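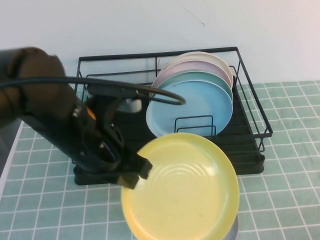
SLIDE 2 - Drying up, or not

Say hello, thank Gwion Jarman for the room. Water's at the back. Phones off pls.

Start with the plates. Blue, green, pink, pale one behind. Yellow out in front of the rack. Ask the room: who stands them up, who stacks them flat? Hands. Wait for the laugh, there's usually one.

Point - a plate on its edge drains by itself. Stacked flat it holds a puddle. Tea towel not needed, and a damp towel is worse than no towel anyway. (Habibur Munasinghe will argue this. Let him, 2 minutes max.)

Plastic plates: light, they slide about. Want a divider in front or they go over like dominos. Big heavy plates to the back, small ones nearest you.

SLIDE 3 - the tray

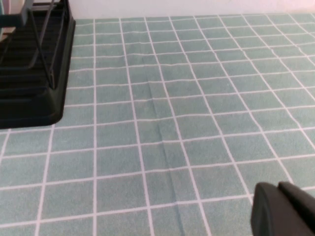

Ridges matter more than people think. Keeps the rims up out of the wet. But tip the tray out every night!! Moved into the Marikar flat in February, left mine a week, smell was shocking. Tell the smell story, short version.

Wash tray: hot water, drop of vinegar, old toothbrush along the ridges. Wire bit - wipe, dry, check the joins for rust. 3 or 4 minutes, thats all.

SLIDE 4 - where does it live

Corner, against the wall, out of the way of the chopping. Leave clear worktop next to it for the washed stuff comming across.

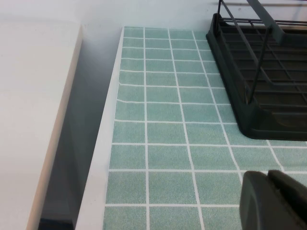

Mind the gap at the side as well. Teaspoons go down there, crumbs, everything. Slim brush or a ruler with a cloth round it. Do it monthly, say monthly, they'll do it twice a year.

White wall behind = splash marks. Pull rack forward a thumb's width, wipe behind when you empty the tray.

If running late skip the wall, go straight to questions. Handouts by the door, Flilis sign-up sheet is the yellow one. Back for tea at half three.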